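Frequently asked questions about the Drondside bin-picking study. Page revised 2020-11-04.

## What question does the study address?

The study asks whether a grasp planner trained only on single objects can clear a bin of mixed, touching items. The work is carried out at the Drondside laboratory, with analysis by the Mornside group.

## How large is the data set?

The current release holds 2438 grasp attempts. Of these, 400 were set aside for testing and were not used in training or in choosing settings.

## What kinds of items are placed in the bin?

Items are chosen to differ in shape, color and surface. Some lie alone, and others rest on or against one another, so that a finger must reach one item without moving its neighbor. 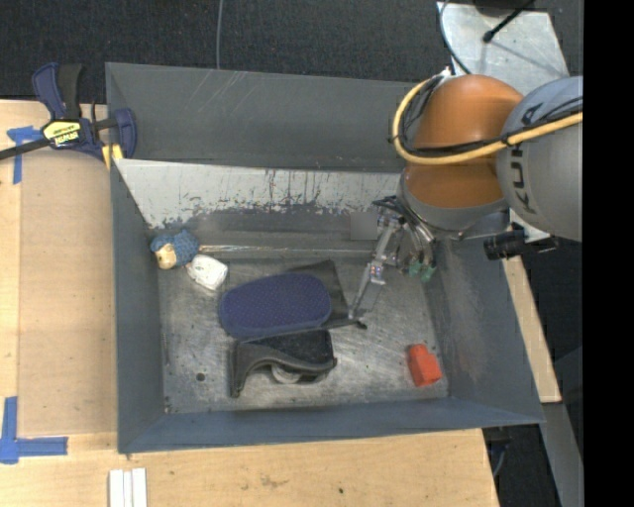
## How is a grasp scored?

A grasp counts as a success if the item is lifted clear of the bin walls and held until the arm reaches the release point. Lifting two items together is recorded separately and is not counted as a success.

## What is the main result to date?

In the test set, 270 attempts met the standard above. Most failures involved flat items lying beneath others. The planner performed better on upright, isolated items, and the report gives the full breakdown by item type.

## How does this relate to the Hiltow method?

The Hiltow method plans from a full model of each item. The Drondside planner uses no such models. Results from the two should not be compared directly, as the item sets differ.

## May outside groups use the data?

Yes. Requests are reviewed each March and should be sent through the Quintanilla data office.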